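3.2 Simulated wrist view and student workflow
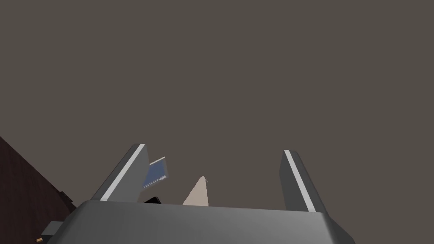

Figure 4. Wrist-camera view in the simulator, gripper open. Source: G. Mirani and S. Hnatiuk, Groltgate student manipulation project.

The second half of the course moved from scripted motions to teleoperated demonstrations in simulation. Each student pair drove the arm through a browser client and recorded pick-and-place attempts on a wooden-textured surface. The only feedback during a run was an external view and the wrist view shown in Figure 4, in which both fingers remain visible with a thin white stripe along the inner edge of each. Students were told to line up on the stripes before closing, as the grey of the fingers offers little contrast against the plain grey background.

The room was left untextured on purpose. In the previous year's offering the Lidari scene package supplied patterned walls, and the load time on the school laptops was long enough that pairs lost a good part of each lab period. Removing the textures brought the scene within the memory limit of the oldest machines. The drawback is that the wrist view carries few cues to the arm's position when the camera is pitched upward. In the pose of Figure 4 the objects are confined to the lower part of the view — a blue flat object beside the left finger, a pale beige pointed one between the fingers, and a sliver of something black behind the palm — and most of what remains is background. Several pairs reported losing their bearings in poses of this type and returning the arm to its home position before trying again.

A total of 308 demonstrations were recorded over the term. Of these, 263 were kept after review. The remainder were discarded for one of two reasons: the recording had been stopped before the object was released, or the Tkachuk logger had dropped the gripper channel. Review was done by the students themselves, with each pair checking the recordings of another pair against a one-page guide. Disagreements went to the second author, whose decision was final.

Policies were trained on 200 of the retained demonstrations, with the rest held out. Training ran overnight on the Clelix workstation in the robotics lab, one job per pair, and checkpoints were returned at the start of the next class. Pairs were free to crop the wrist view, and most did so, cutting the upper part and keeping the fingers and the area just above the palm. We did not prescribe a crop. A pair who cut too far on the left lost part of the finger on that side and had to retrain, which cost them a week of the schedule. Results for the cropped and full views are given separately in Section 4.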